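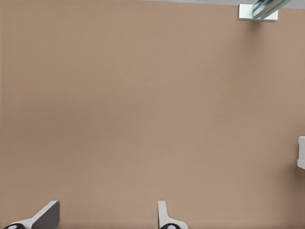 Reviewed by the Equipment Desk, Prastside Technical Library
Updated April

Zikport is a desktop package for recording demonstrations in a simulated workspace. An operator moves a two-fingered gripper with a hand controller, and the program stores each attempt as an example from which a control model can later be trained. The library assessed it over one term for departments considering a shared licence.

Installation took 41 minutes on a standard teaching machine. The manual is clear as far as the first recording and thin after that. The section on exporting to Wament format omits the folder layout, which our staff had to establish by trial.

The wrist view is the part of the program operators will look at most. Both fingers are shown rising from the lower edge with the tan tabletop between them, and the dark pad on the left finger stands out well against the pale housing. The light is soft and the shadows are faint. Several operators found height above the table hard to judge for this reason, and asked for a stronger shadow setting. No such setting is offered in the present version.

In the period of review the library gathered 3,000 examples. Recording is started and stopped with a foot pedal, an arrangement that suited most staff. Failed attempts may be marked and kept, or discarded at once. We advise keeping them. The label list allows only 9 entries, and departments with a wider range of tasks will need to agree on their terms beforehand.

Playback is good. Any example may be stepped through at reduced speed, trimmed at either end and saved under a new number without loss of the original. Searching is less satisfactory. Results are ordered by time of recording alone, and a label changed after the event does not appear in the search until the program is restarted.

Compared with Vida, which the library already holds, Zikport is quicker to learn and records more steadily over a long session. Vida remains the better choice where two operators must work on the same task together. The program closed without warning 2 times during the term; on each occasion the current recording was lost and earlier ones were intact.

The library recommends Zikport for introductory courses and for small collections with a settled list of tasks. Departments requiring shared control should retain Vida for the present.

Comments (3)

benchnine
Does the trim tool keep the gripper readings in step with the pictures? We had trouble with this in the previous version.

Equipment Desk
It does in the version reviewed. The fault remains listed in the release notes for older copies.

r_holloway_lab
Agree about the shadows. Our students kept closing the fingers too high for the first week. Please also test the left-handed controller layout if the review is revised.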